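Ticket 660 — Dell tower from the Trotcombe office, won't power up

Opened by me, bench 9

Hello again! The Trotcombe lot say this one died in January and has sat under a desk at Doucet ever since. No beeps, no picture. I've got the side off and the processor's out, so the socket is empty with the lever up. Hard drive is the Seagate, still in its blue caddy. 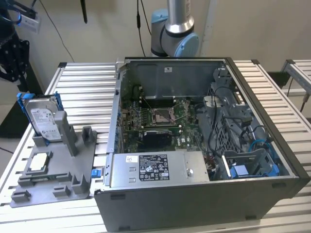
Update, 3.40pm

Processor is parked in the square pocket of the parts plate, so please don't move the plate! 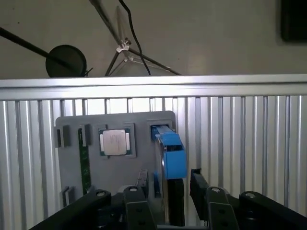 I've asked Laro for a spare power supply — they reckon almost 33 quid with postage, fine by me. If it's still dead after that I'd blame the board, and I'm not paying for one of those. Leaving this open until Skiltstead get back to me about the drive.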